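Nabila Nasr
ok so I lost most of my morning to a terminal font and I'm writing it down before I forget. thread

We use cookies to keep you signed in and to remember your preferences. Accept / Manage

1/ upgraded Nosley (the terminal, not the old editor plugin). opened a log file. every accented e is now two things. a plain e and then a little floating mark sitting on top of the NEXT letter

2/ first thought, missing glyph, go get another font. installed Skurton Mono. same. put my old one back. same. so not the font, or not only the font

12 replies 31 likes

3/ the file has 1,544 lines and only 8 looked wrong. should of started there tbh. the bad ones were all file names copied over from a Mac. rest was typed by hand on Linux

4/ if you haven't hit this before: é can be stored as one code point (U+00E9) or as e plus a combining accent (U+0065 U+0301). both are legal. both supposed to look identical. grep does not think they're identical lol

5/ check yours by piping a line through hexdump -C. c3 a9 = one piece. 65 cc 81 = two pieces. mine was 65 cc 81 all the way down
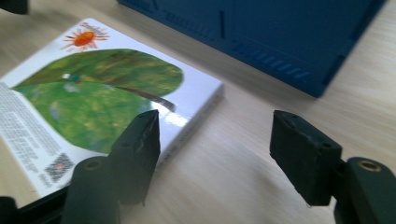 brass inserts in the mounts, green on wood. desk, 11am

6/ quick fix for the data: run it through uconv -x any-nfc and save to a NEW file. do not write over the original. I did that once in November and broke every symlink in the folder, becuase the real names on disk were still the long form

7/ that fixes what's in the log but Nosley should still draw the thing right. it did before the upgrade. so back to the settings

8/ found it. new option called "cell shaping", off by default at font size 14 and up. I use 14. went down one size, accents fine. back to 14, broken. turned shaping on, fine at every size

9/ needs a full restart btw. reload config does nothing. I toggled it 3 times thinking it was the wrong option

44 likes 9 shares

10/ El Ouafi wrote back on the tracker already, says the size cutoff was for speed on older laptops and they might drop it. fair. would be nice if it was in the release notes tho

11/ still not fixed: the status bar. uses its own text code, ignores shaping completely. Ita (the file picker) has same problem if you run it inside Nosley, fine on its own. no idea why

12/ if you're on the version before this one, maybe just wait. if you already upgraded, turn on shaping, restart, then look at your file names

13/ someone asked about Arabic. tried a few lines, joins ok with shaping on, cursor lands in the wrong spot. will open a seperate ticket for that

6 replies 18 likes 2 shares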